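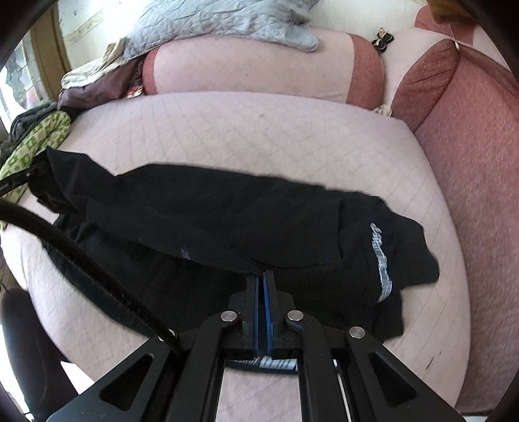 Recorded by the club secretary, Husmont Robotics Club

Minutes, Monday, 15:00

1. Garment task. The hand-held gripper was run on black clothing over the pink quilted seat. Jaw closure on thick folds discussed - the pads are to meet the fabric near its lower edge. Target for the term stays at 60 demonstrations per pair of students.

2. Cable. Strain relief at the left linkage to be checked before each session.

3. Data. Clips longer than 15 seconds to be trimmed. Storage on the Ralis drive limited to 1000 clips; older sets move to the Prolex archive.

4. Khosravi Cup. Entry form due in December. Folding category agreed, sorting category deferred.

Next meeting: same room, Monday.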